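Home Guides Recording Training Downloads Contact

Recording kitchen demos in simulation without fooling yourself

Most guides to simulated demonstrations promise that you can skip the real kitchen and be training by lunch. I have my doubts. Simulated examples are cheap, and cheap examples pile up faster than anyone checks them. These steps are what I use in Redside, with the recordings going into a Garero training run. They should carry over to other setups.

1. Pick one task and write it down in a single sentence. "Pick up the saucer and set it next to the cup" will do. "Tidy the counter" won't, and no amount of data will rescue it.

2. Load the kitchen and leave the clutter in. A bare counter gives you lovely success rates that mean very little. Keep the objects that have nothing to do with the task, and the pictures on the wall too.

3. Check the view from the robot's head before you record anything. Both arms should show, and you should be able to see the object you plan to grasp. If you can't tell where the gripper is, the policy probably can't either. 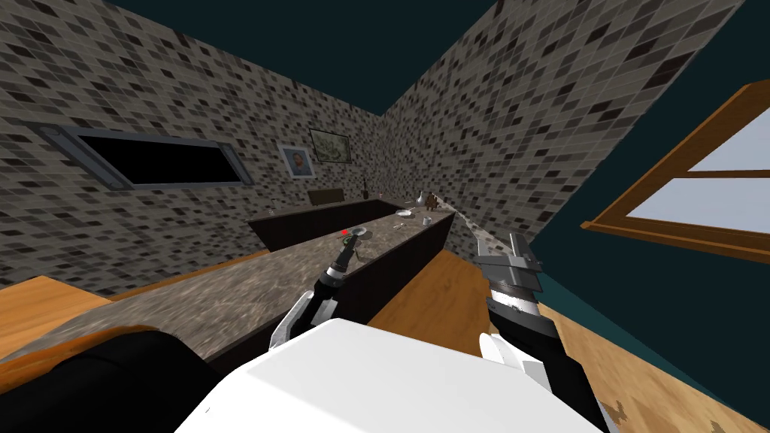 4. Do 12 practice runs and throw them all away. Your first attempts will be full of hesitation, and a model trained on hesitation will hesitate. I used to keep mine. The Clutier notes say pauses can be trimmed by script afterward, but the script also cut the slow approach just before the grasp, the part I needed.

5. Record in batches of eight. Move the target between runs and change the starting pose of the arms between batches. Small random shifts from the menu are fine, but check that they don't push a dish halfway through the counter.

6. Replay every run before saving it. The success flag only tests where the object ended up. I found 127 "successful" runs in one old set, and in plenty of them the dish had been shoved into place with a wrist.

7. Train on a small share first. If the result is bad, look at the demos before you go record more of them. The usual advice is more data. I've seldom seen that fix sloppy data.

8. Hold back two layouts you never train on. Hollenstein's default split shuffles runs from the same layout into both sides, so its test score looks better than it should. Turn that off under Export, then save the set.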